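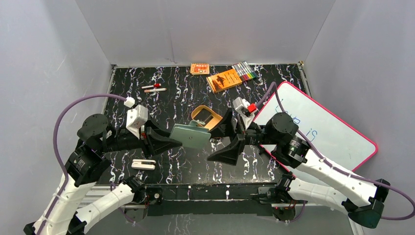
Two robot arms over a black marble-patterned tabletop, gray walls behind.

Dustport Artists Board > Selling and Galleries > Lower price from the studio than in the gallery?

linseed_mara
Hello all. I paint landscapes in oil, mostly small and medium. Since March I have a few works in the Prasmont gallery, and this month the first of them was sold for 700 dollars. After their half and my part of the card fee I received 336. I knew the terms when I signed, so I do not complain about this.

My question is a different one. A woman who saw the painting in the gallery wrote to me afterwards. She would like a similar one, same size, and she asks if she can buy it directly from my studio for less. I was thinking to say 434, which leaves me more than the gallery sale and is still a good saving for her. A friend tells me it is normal. Another friend tells me I will regret it. What do you do?

gessoandgin
Do not do it. One price everywhere. If she saw your work at Prasmont then she is their client, and you should at least tell them she wrote to you. Read your contract, there is very often a paragraph about this.

Tomtit
I disagree with gessoandgin about half of that. The gallery does not own every person who walked past the window. But I agree about the price. If somebody paid 700 for a painting and then hears that her neighbor got one like it for 434, she will feel cheated, and she will not be angry with the gallery, she will be angry with you.

linseed_mara
I looked in the contract. It says "works on consignment may not be offered elsewhere during the period of the exhibition." The new painting does not exist yet, so I think it is not on consignment. Or do I understand this wrong? English contracts are sometimes difficult for me, even after many years here.

Panagiotis Petkov
You understand it correctly, as far as I can see from one sentence. But the contract is the smaller part of it. I have shown with three galleries and I was dropped by one of them, exactly for this. It was legal, what I did. They simply did not call me for the next show, and when I asked, the owner said to me, very politely, that she prefers painters who do not compete with her.

What I do now is this: the same price in both places, and from the studio I offer something the gallery does not offer. The buyer can choose from the sketches first, or I deliver it myself and help to hang it. People like that more than a discount, in my experience.

gessoandgin
^ this. Also many galleries are happy with a smaller percentage on a commission that came through them. Ask for twenty or thirty. They did no work except the introduction.

cobalt_hours
I will be the unpopular one. I left galleries completely and sell from my own page on Sketik and from an open studio twice a year. My prices are lower because I do not pay half to a person with a white wall. Why should the buyer pay for a wall she did not use? A baker also charges less at his own door than in the hotel.

Tomtit
That works for you because you left. She is still in the gallery. You cannot be in both with two prices.

cobalt_hours
You can, people do it all the time, they just do not write about it on forums.

Tomtit
And then they come on forums and ask why the gallery stopped answering their emails.

Moderator (Dustport)
Please keep it friendly. Both of you have made the point.

linseed_mara
Thank you, all of you. I see that it is not so simple as I hoped. One more question, to those who keep one price: do you have a fixed list? Until now I decide for each painting by feeling, and I am afraid that it shows.

Panagiotis Petkov
A fixed list by size, yes. Height plus width in inches, multiplied by one number, and I change this number once a year and never down. A painting which I love more does not cost more. It took me a long time to accept that — the buyer has no way to see that the sky went well on the first try and the other sky took three weeks.

smallformat
I do the same, but for very small pieces the formula gives silly results. My postcard-size studies would be too cheap to pack. So I have a minimum of 59 dollars, framed or not framed.

gessoandgin
If you want to read how others do it, Mladenović has a good booklet on pricing for painters. It is old and the amounts are out of date, but the chapter on galleries is clear and short. The library had a copy when I looked.

cobalt_hours
I read that one. The chapter on galleries was written by somebody who likes galleries very much.

linseed_mara
A small update. I wrote to Prasmont and told them about the woman. The owner answered the same evening. She thanked me for telling her and proposed to take thirty percent on this commission, with the price to the buyer staying at 700. I said yes. The woman has not answered yet, I hope she was not only interested in the lower price.

Tomtit
Good terms. And if she says no, you still have a gallery.

cobalt_hours
490 for you, I admit that is better than your 434. I still would not pay the thirty. Good luck with the painting, post it when it is dry.

smallformat
Do you take a deposit before you start? I ask for a third on anything bigger than a sheet of paper.

linseed_mara
I did not think of a deposit at all. I will ask the gallery if it should go through them or to me.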